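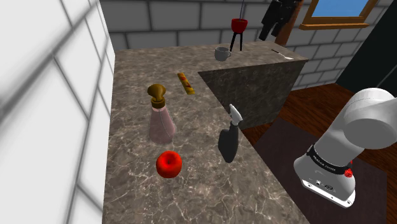
Comparing Two Grippers and Two Controllers on a Simulated Kitchen Counter

Project report, Rami Fakhoury
6 July 2018

1. What I set out to do

The original proposal promised a comparison of three grippers, two arms and a vision system. My supervisor, Dr. Kovács, read it, said it was very ambitious, and handed it back with most of it crossed out. What remained was one arm, two grippers and two controllers, all in simulation, picking ordinary items off a marble kitchen counter. I was offended for a day and have been grateful ever since.

The grippers are a two-finger parallel model, which I call Gatberg after the folder it came in, and a single suction cup called Brolau. The controllers are a plain position controller and an impedance controller, which lets the arm give a little when it touches something. Both came with Trondico, our department's simulation package, along with a manual that describes a slightly different version of it.

2. Setup

The arm stays put beside the counter and nothing in the room changes between runs except the positions of the target objects, which are shuffled a little each time. Both grippers bolt to the same wrist flange. I load the room with the bare flange first and check the arm's resting pose before attaching anything. I adopted this habit after losing an afternoon to a gripper that had been attached upside down.

I used four targets: the apple, the yellow and red package, the pink pump bottle and the black spray bottle. The mug and the small red bowl on its three-legged stand were left in as obstacles. The bowl was in the proposal as a target too, but there is a thin rod going straight up out of it, and every path my planner found involved an argument with the rod.

A pick counted as a success if the object was lifted clear of the counter and still held 10 seconds later. I ran 700 picks in total, split evenly between the four combinations of gripper and controller. Any run longer than 60 seconds of simulated time was stopped and marked as a failure, even if the arm looked like it was about to have an idea.

3. Results

Gatberg with the impedance controller did best overall. It was good on the apple and both bottles, and poor on the package, which lies flat and gives the fingers very little to close on. Usually the fingertips met the marble first. With the position controller this turned into a shoving match between the arm and the counter, and the simulator settled it by throwing the package across the room.

Brolau was the reverse. It picked up the package nearly every time with either controller and was hopeless with the spray bottle, whose trigger head offers a suction cup nothing it wants. The pink bottle has the same problem at the top, with its pump, and approaching the sloping side meant tilting the wrist so far that the elbow ran out of travel. The apple was somewhere in between. Brolau held it well if the cup landed near the top and rolled it off toward the floor if it didn't.

The choice of controller mattered less than I had predicted for suction and much more for the fingers. My proposal has a confident paragraph saying the opposite. I have left it in the appendix.

4. Problems

The contact model deserves its own section and is getting a short one. For the first week the apple slid around as if the marble had been buttered. The friction value was being read from the floor material, and once I fixed that I threw out the early data, all 2,033 rows of log, and started over.

I also have no failure data that I would trust on a real arm. Trondico treats a suction seal as either perfect or absent, so Brolau's numbers on the package are surely flattering. A real wrapper crinkles and leaks.

5. If I did it again

I would model the leak before anything else, and add a smaller cup for the bottle caps – Dr. Kovács suggested this in the first meeting and I wrote it down and then lost the page. I would also try the slim utensil at the back of the raised section, which neither gripper was asked to touch. My guess is that both would fail, but I have been wrong about most of my guesses so far.

The run scripts and the cleaned logs are in the project folder. The script called final_2 is the one to use. Please ignore final_3.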